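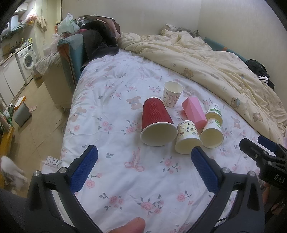
Skisalum writes software that decides where a robot hand should go next and checks whether it got there. We are a small company, we don't build robots, and we are suspicious of most of what gets said about them, including some of what we used to say ourselves. Our main product is a grasp planner called Wako. Feed it paper cups standing in a neat row and it looks brilliant, as does nearly every planner on the market. Tip most of them over on a soft quilt covered in printed roses and teddy bears, lean a pink block against one, and you learn a lot more about what you bought. Which way does the mouth of the red cup face? Is that small bear a thing to pick up, or is it ink? Those are the questions we get paid to work on.

## How we started

Saron Alemayehu and Gemechu Kassa met on a warehouse project that was canceled. The robot passed every acceptance test and then failed on the first pallet that came in with torn wrap. Saron had written the perception code. Gemechu had written the controller. Each was sure the other's half was at fault, and they spent most of a March going through logs to settle it. The fault sat in the glue between the two, a time stamp that drifted under load, and no tool either of them owned would have shown it.

They built that tool first. It is called Flirner, and it is still the thing most customers keep when they drop everything else we sell. It replays a run with the camera data, the plan and the joint commands lined up on one clock. It isn't pretty. Tolera Gebretsadik has redesigned the timeline view 2 times and is unhappy with both versions.

## What we make

**Flirner** -- log replay and fault tracing. Works with other people's planners, which was the point.

**Wako** -- grasp planning for light, soft or badly placed objects. It reports a confidence score with every plan, and we publish how often that score is wrong.

**Drinholm** -- our test suite. It holds 144 setups, and a release has to run through all of them before it ships. Setups get retired when they become too easy, so our pass rate tends to drop a little every spring. Sales has asked us to stop doing this. We haven't.

## What we don't believe

We don't believe a planner "understands" a room. Wako estimates surfaces and guesses at what is attached to what. Patterned fabric still fools it more than we'd like, and a printed cup on printed cloth is one of the harder cases we know of, since the edges it wants to find are competing with a great many edges that mean nothing.

We don't believe in success rates without a list of failures beside them. If a vendor tells you a system worked 1,000 times, ask who put the objects back between tries, and how carefully they did it. We asked ourselves that question once and had to take a number off our website.

We are also doubtful about end-to-end learning as a cure for everything. We use learned models for perception and for ranking grasps. The part that stops the arm is ordinary code, short enough that Ynyr Rowlands can print it and mark it up with a pen, and he does. Customers sometimes call this old-fashioned. Fine.

Lefteris Fragkou, who runs our data work, disagrees with a good part of this section and asked us to say so. He thinks the learned side will take over planning within a few years and that the rest of us are protecting our own code. The argument has been going on for as long as he has worked here.

## Working with us

A first project is a log review. You send us 115 runs, including the ones you're embarrassed by, and we send back a report on where the time and the failures go. Sometimes the report says your planner is fine and your camera mount is loose. We charge the same for that.

We don't do live demos at trade shows. If you want to see Wako run, pick the objects yourself and bring them to our office, or send a box ahead. Please don't tell us what is in it.

We hire slowly. Applicants get a recorded failure and an afternoon with Flirner, and we talk about what they found and what they weren't sure of. A degree in robotics helps less than you might think -- patience with logs helps more.

Page last revised Oct 15, 2026. Corrections go to Tolera, who keeps a list of the old ones.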